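Week 5: Colour temperature, or why white is never just white
Introduction to Interior Lighting, Bainbridge campus
Notes by Joanne Rudd, February 7, 2024

Welcome back! Last week we finished with brightness and how quickly it drops off as you move away from a lamp. This week is my favourite of the whole course, and I'll try not to run over time again (no promises).

Warm and cool

Colour temperature is measured in kelvins, written K. A candle sits down near 1,900 K, an old-fashioned household bulb near 2,700 K, and an overcast sky at noon can be 6,500 K or more. The part that trips everyone up is that the higher number is the "cooler" light. Blame physics! Heat a lump of metal and it glows red first, then yellow, then white. If you could keep going it would head towards blue. Painters and decorators had been calling blue cool and orange warm for ages before lamp makers started printing kelvins on boxes, so we are stuck with both habits.

Your eyes are very good at hiding all of this from you. Walk from the courtyard into the reading room at Prestomow on a winter afternoon and the lamps look orange for a minute or so, then they settle down to plain white. That's adaptation. It works brilliantly until there are two kinds of light in view at once, say a window and a desk lamp, and then you notice the difference straight away.

Surfaces answer back

A lamp is only half the story. What reaches your eye is the light after the surfaces have had their turn with it. A big brown surface soaks up more of the blue end and sends back more of the red and yellow, so anything pale close to it can pick up a little warmth. The colour of a bench can matter as much as the colour of the wall behind it, and people fuss endlessly over the wall!

Finish matters too. A matte surface scatters light in every direction, so it looks much the same from wherever you stand. A glossy one bounces a good share of it off like a mirror, and you get bright highlights that move when you do. Those highlights mostly keep the colour of the lamp, even on a coloured object. Try it with a glazed mug tonight.
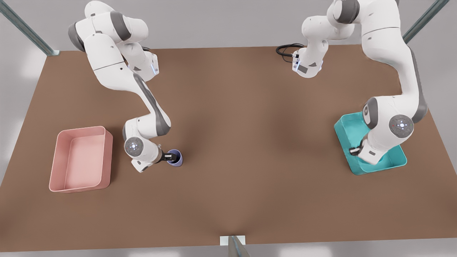
Fig. 3. Computer rendering: matte brown tabletop with soft shadows, glossy white arm sections.

Shadows deserve more of your attention than they usually get. A small, bare source gives a hard edge. A large one, such as a bright cloudy sky or a broad diffuser, gives a soft edge, and the nearer and bigger it is, the softer the edge becomes. With two sources of different colour you get coloured shadows, where each shadow is filled in by the other lamp. Eun-seong Heo will set this up in the second hour with a 2,700 K lamp and a 5,000 K lamp, and I still grin every time I see it.

Colour rendering

Two lamps can have the same colour temperature and still make a tomato look quite different. The usual measure is the colour rendering index (CRI), which tops out at 100. It compares how a set of test colours looks under your lamp and under a reference source. Please don't treat it as gospel. The standard average leaves out the deep red sample, and deep red is just where a cheap LED can let you down. Look for a separate R9 value if the maker gives one.

Case study: the Skurberg library

Dennis Goodall relit this branch in stages, 263 fittings in all, and kept the 17 reading lamps warm while the stacks went to 4,000 K. Read his report before next week, especially page 27, where he owns up to a batch of mismatched tubes. Very generous of him!

For next week

Pick one room at home and look at it at breakfast, mid-afternoon and after dark. Write down what colour the shadows seem to be, along with the kelvin figure on each lamp if you can find it.

Bring one glossy and one matte object of a similar colour.

Tin-yau Lo has the lamp kits. Sign one out at the end of class and return it by Monday.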